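Household sorting (robotics)

Household sorting is a chore task used to judge whether general-purpose robots can tidy up. Mixed items on a table, two or more containers, each item to the right one. Considered easy for a small child. Still not solved for machines in ordinary homes, tho progress since the early Sirkmont trials has been quick.

Background

Early sorting machines were factory lines — one product, one chute, fixed lighting. A kitchen table is harder. Fruit bruises, staplers are heavy at one end, tape rolls away. The Shukla test, the best known version, uses labeled baskets and a time limit of 8 minutes.
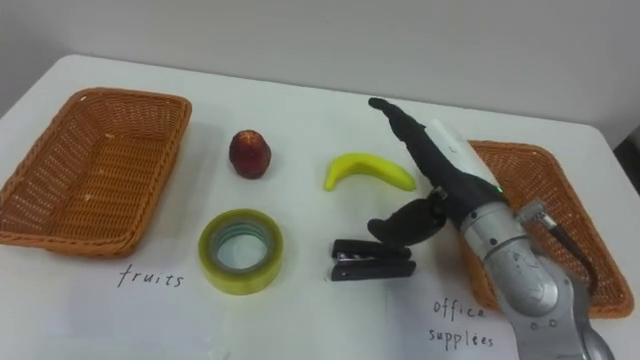 Labels are the newer part. Older systems had the destination coded in by hand, later ones are expected to read a word and work out what belongs under it. Handwriting and bad spelling count as part of the task in most versions.

Performance

Grivberg reported 69 percent of runs finished without help, over 700 runs. Kernora's figures are higher but cover fewer kinds of objects. Soft and thin items remain the main cause of failiure. Speed is poor, a person is several times faster.

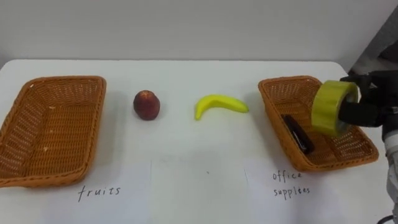

Roll of packing tape held over the office supplies basket.

Home use

No system is sold for this chore alone. Kernora has said it wants about 2000 units in homes, no date given. Critics point out that tables in trials are tidy and well lit, and drawers, pets and clutter are mostly left out.

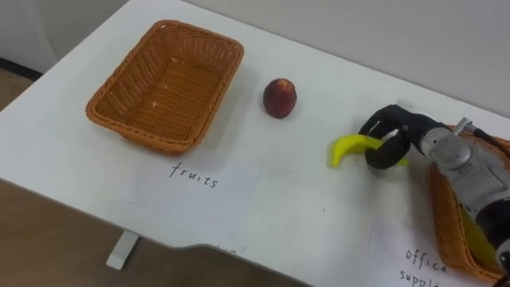
Toy banana in a robot gripper; basket labeled "fruits" at left.

See also: bin picking, laundry folding, dish loading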